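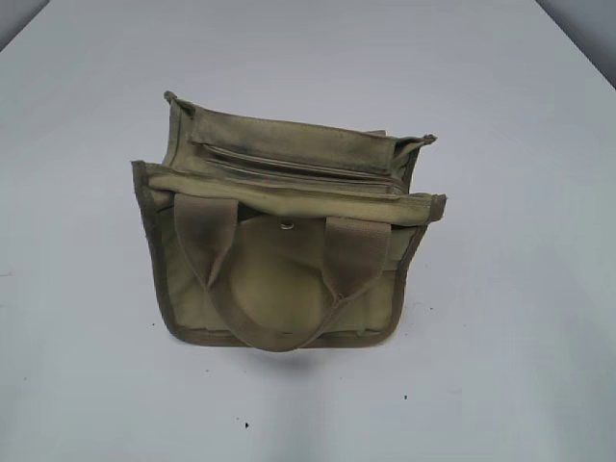

Damir Babić wrote:
Depends what you want to do with it, but my vote is don't wash it at all. Wax and canvas and a washing machine do not mix and you'll end up with a stiff, patchy rag. Brush it, sponge it, leave it alone.

pegbag_lou wrote:
Oh no, please don't scare me, I was halfway to the machine with mine! I've got two old canvas bags that came out of my grandad's shed, both smelling of creosote and something like old cheese, and I want to use one for knitting. I can't have cheese jumpers. Is there really no way?

Damir Babić wrote:
Is it waxed though? Scratch it with a fingernail somewhere it won't show. If you get a pale line, it's waxed. If nothing happens it's plain cotton and you can be a bit braver.

pegbag_lou wrote:
No line on either. So plain I think? Hooray!

Tansy25 wrote:
I've washed plain canvas loads of times and never lost one. Cold water in the bath, soda crystals, overnight. The water goes the colour of tea and it's very satisfying. Then rinse until you're bored and hang it up by the bottom corners so the handles don't take the weight. I did a Faketti satchel like that in March and it's still my everyday bag.

Damir Babić wrote:
And how much did it shrink?

Tansy25 wrote:
A bit!! Maybe a thumb's width on the long side. I didn't mind, it had gone baggy anyway.

Damir Babić wrote:
Well there you go. A thumb's width on a satchel is fine, on a small bag it's the difference between the needles fitting and not fitting.

oldmoss wrote:
Shrinking is the least of it, it's the colour that goes. Green canvas is the worst for it in my experience. I had a Garkum haversack, lovely dark green, and after one warm wash it was the colour of pea soup. Cold only, and keep it out of the sun while it dries.

pegbag_lou wrote:
I quite like pea soup tbh. What about the smell though, that's my real problem. Would bicarb do it?

Doina Vasić wrote:
Bicarb works if you're patient. Tip a good lot in, roll the bag up inside a pillowcase and forget about it for 15 days, then shake it out in the garden (stand upwind, I learned that one). If it still smells do it again. I wouldn't bother with the scented sprays, you just get creosote with a hint of lavender.

Tansy25 wrote:
Agree on the sprays. Vinegar in the rinse is good too, some 6 tablespoons to a bath.

Damir Babić wrote:
Vinegar near metal fittings, no thanks. Take a look at any brass that's been sat in it.

Tansy25 wrote:
It's a splash in a whole bath Damir, it's not going to dissolve the poor woman's bag.

Damir Babić wrote:
I'm only saying what happened to mine. Do the dull one first, Lou, and keep the nice one back until you see how it dries.

oldmoss wrote:
Seconded. And check the stitching before you soak anything. Old cotton thread rots and the wet finishes it off. Karagiannis do a waxed linen thread that's good for seams, I've still got most of a reel.

pegbag_lou wrote:
Right, plan is bicarb for both, then the scruffy one goes in a cold bath with soda crystals and no vinegar (sorry Tansy). Will report back. Does anyone line theirs? I'm worried about the wool snagging.

Doina Vasić wrote:
Old pillowcase, stitched in along the top hem only. Takes an evening and you can whip it out to wash.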